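Zurnine Forums > Learning from Demos > Sim collection

Thread: How many demos before the drawer task works?

mossy_gantry
August 31, 2018

Finally got my two-arm setup running in the Zurnine simulator and I'm having a blast with it! I've been driving the arms by hand and saving every run where a drawer gets opened. I'm at 813 episodes now and my plan was to train on all of them, same cabinet, same corner, same start pose. Is that enough, or do I keep going?

pelican88

Enough for what? If the cabinet never moves you can probably train on 500 and get a nice looking curve. Then you shift it a hand's width and the arm grabs air. Ask me how I spent February.

mossy_gantry

Ha, ok, fair. I do switch between left and right drawer, and I change the wall and floor colors every batch (the current one is very orange). But yes, the cabinet stays in the corner. View from the robot's side, purple top and the two drawers with the pinkish-red handles:

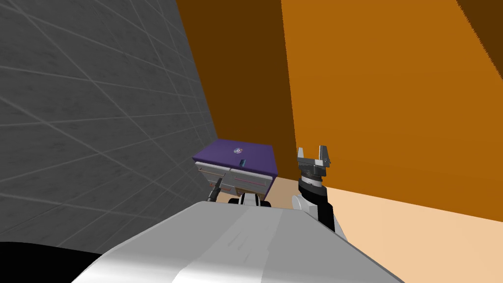
tinplate_jo: I'd worry about your driving before the cabinet position. When I went through my Fivholm set I threw out nearly 700 episodes, all of them mine, all full of little pauses where I was thinking. The model learned to pause too. It would get right up to the handle and just sit there, like me looking for the right key.

pelican88

Disagree, a bit. Pauses you can trim with a script in an afternoon. You can't script your way out of a cabinet that was in one spot for the whole set.

tinplate_jo

You can trim the ones where nothing moves. Mine were slow wobbles, and no threshold caught them without eating good grasps as well. Re-recording was faster.

mossy_gantry

Oh no, I wobble. I wobble a LOT, mostly when I bring in the second arm. Would you keep the failed grabs if they recover? I have plenty where the fingers slip off and I go back in.

pelican88

Keep those! Best thing in the set, in my experience. Tag them so you can leave them out of one training run and compare.

huneo_fan

Seconding the tags. I use Mersha for labeling and put two on every episode, one for which drawer and one for whether there was a second try. Takes a few seconds each and I've been so glad to have it.

mossy_gantry

Love this, thank you all. Tonight I'm going to randomize the cabinet position and record a fresh batch, with shorter sessions so my hands don't get sloppy. The old 813 I'll tag first and trim later. Does anyone have a good range for rotating the cabinet? If I go too far the left arm can't reach its drawer.

tinplate_jo

Start small and widen it each batch. And save the seed with every episode, please, I didn't.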